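1st January

Came in for half a day, with the building mostly empty and the heat turned down. I wanted to see whether the right arm would fault again on the laundry routine, the one we have been calling Mahuika since November. It did.

The fault is the same each time. The arm picks up a garment, starts to swing back, and the controller logs a joint overrun, code 209, and holds position. It does not drop what it is carrying. It also does not release when told to, so the only way out is the red button and a full restart, 48 seconds by my watch. The left arm has never done it.

I put in the Zistik firmware first thing and ran 20 cycles. Six faults. Then I went back to the old version and ran 20 more. Seven faults, so I don't think it is the firmware.

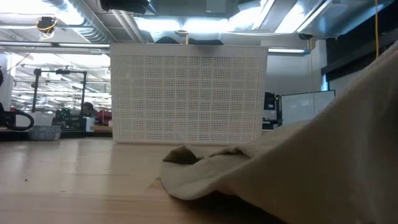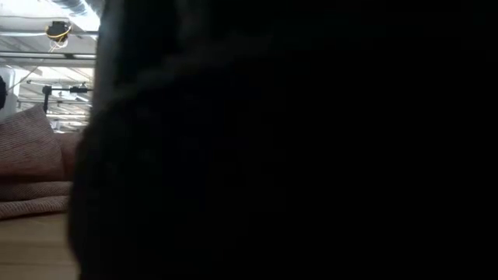
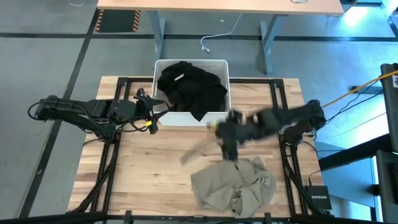
Laundry table, Flurnoscombe lab. The last one has both arms in it, with the khaki piece on the table.

On one of the later runs I reached in for a sleeve before I had pressed stop. The arm was holding, so nothing happened, but a held arm is still a powered arm and I know that. Wrote it in the safety log under my own name.

My guess is the cable at the shoulder – it may be pulling tight on the swing and upsetting the encoder. Siltel can send a longer one but they are closed until next week. Left the right arm locked out with a tag on the switch. Home by three, soup, early night.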